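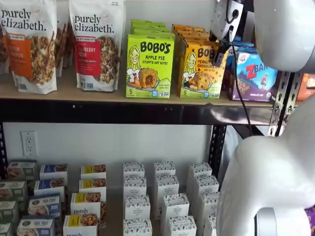
Granola shelf, two Purely Elizabeth pouches up front

Home | Meetings | Minutes | Listening Nights | Lending Shelf | Join

SILLVILLE RECORD SOCIETY
Minutes, May general meeting
Start 7:05 pm. Chair: Latrice Esposito. Minutes: Trinity Nguyen-Tran (typing as we go, sorry for gaps)

1. Last minutes
Read, passed. One fix - the March listening night was the Verbruggen trio record, first pressing, and not the live one. Corrected on the master copy.

2. Money
Account stands at $504 after the room rent. Stylus for the house turntable already paid out of that. Dues still owed by a few people, Latrice to email them one more time and then drop it until fall. Question from the floor whether we could buy a second pair of speakers. Not this year. Asked again at the end of the item, same answer.

3. Lending shelf
Shelf list finally typed up. 83 LPs on it, plus the box of 45s that has never been sorted. Two items missing, both from the Drenudier donation - the big band album with the torn sleeve and a solo piano record. If you have them just bring them back, no fine.

Long talk about sleeves. Members borrowing records and returning them without the inner sleeve, or with the wrong one. Agreed:
- check the inner before it leaves the room
- sign the card with the date out, not just initials
- anything warped goes in the crate under the window, don't refile it

Proposal to keep CDs on the shelf too. Some strong feelings. Point made that half of the reissues people want to borrow come with a bonus CD anyway and we have been splitting them up, so the CD ends up in someones car. Voted: CDs that came with an LP stay with the LP. Stand-alone CDs to be talked about in the fall.

4. Stevgate reissue, group order
Main item of the night. Stevgate is putting the Drenudier quartet album back out on heavy vinyl and Latrice has asked them for a group price. Their answer: they will do it for an order of 60 copies. We are nowhere near that on our own. Current sign-up sheet is maybe a third of the way if everyone who said yes means it.

Discussion:
- could go in with the Verbruggen Street shop, who would take the rest and sell them over the counter. Shop likes the idea but wants to hear a test pressing first
- mono or stereo. Stevgate says stereo only. Groans. The old mono has the bass further forward and the drums less splashy, several people feel the stereo version has the piano stuck out on the left by itself
- liner notes. Reissue will have the old notes plus a new essay. Someone asked if the session dates will be fixed on the back cover as they have been wrong since the original. Latrice to ask
- alternate takes. Three extra on a download card, none on the vinyl. Fine with most. Trinity would rather have had the slow take of the opener on side two, noted at her own request

Played both versions of side one, old mono first, then a loan copy of the stereo. Volume matched by ear. Show of hands after: mono ahead but closer than expected. Bass solo on the third tune much easier to follow on the stereo, even the mono people said so. Surface noise on ours is bad in the quiet intro.

Decision: Latrice to go back to Stevgate and ask about a test pressing and how long the price holds. Sign-up sheet stays open. No money collected until we have a yes from the shop.

5. Listening nights
June - Latrice, organ trios. Bring one track each, keep it under ten minutes please, last time we ran over and had to stop a ballad halfway thru.
July - open. Trinity offered vocal records with small groups. Accepted.
August - no meeting, room is closed.
September - blindfold test again. Same rules: no talking during the track, guess the drummer for the extra point. Request for fewer trick questions. Request refused.

Start times - 7:00 means 7:00. Needle goes down at 7:15 whoever is here.

6. Turntable
Hum is back on the right channel. Went away when the ground wire was moved, came back during side two. Could be the cable, could be the amp. Trinity to bring a spare cable next time and we try that before paying anyone. Please do not lean on the cabinet while a record is on, it skips.

Belt also looks stretched. Speed was a touch slow on the test disc. Price up a new one.

7. Newsletter
Next issue needs reviews. Limit is still 60 lines, and yes that includes the track list if you put one in. Two reviews in hand so far, one of them on a record we reviewed last year - it stays, the two writers disagree completely and that's more fun to read.

Please say in the review which format you listened to. Had a letter about a piece that praised the vinyl when the writer had only heard the stream.

8. Other business
- Sillville library asked if we would do a short lunchtime talk on early LPs. Latrice interested, will find out the date
- parking: side lot is for the dance class until 8, use the street
- box of old jazz magazines by the door, free, whatever is left goes to recyling

Closed 9:20 pm. Rest of the stereo copy played while packing up.

Actions
Latrice - Stevgate (test pressing, price, back cover dates), dues email, library
Trinity - spare cable, belt price, July list, shelf cards
All - missing Drenudier LPs, reviews

Sillville Record Society | Contact the secretary | Copyright the Society and its members | Back to top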